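Keeping Small Parts Where You Can Find Them

If your house is anything like mine, there is a drawer somewhere full of screws, washers, picture hooks and at least one key that fits nothing. I fought with ours for years before I found a way of working that suits me, and it costs next to nothing (I am all for that!).

1. Put something soft down first
A nut dropped on a bare tabletop will bounce, roll and head straight for the heating vent. I lay down a cushioned mat before I take anything apart – an old bath mat or a folded towel does nicely too, as long as the pile is short. Shaggy ones swallow washers whole.

2. Line things up by size as they come off
Largest on the left, smallest on the right, and leave a little room between them so you can pick each one up without knocking its neighbor. A shallow dish close by is handy for the fiddly bits, and a saucer from the back of the cupboard is as good as anything you can buy. 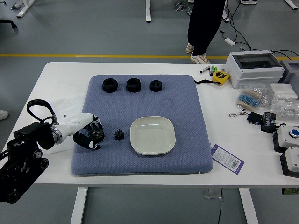 3. Wipe before you store
Old grease turns to glue over a winter in the garage. Rub each piece with a rag and a drop of dish soap, let it dry for 10 minutes on newspaper, and only then put it away. I skipped this with the screws from our Flusden porch swing and was very sorry come July.

4. Label the jar and the lid
Baby food jars are lovely for this, and I have nearly 5 shelves of them now. Write on both halves with a paint pen, because lids do wander. Masking tape is fine for a season, but it curls up in a damp basement.

5. Keep one "don't know" jar
Just the one, mind you! Go through it every three months or so and be brave about what you toss.

Next time: getting candle wax out of a tablecloth.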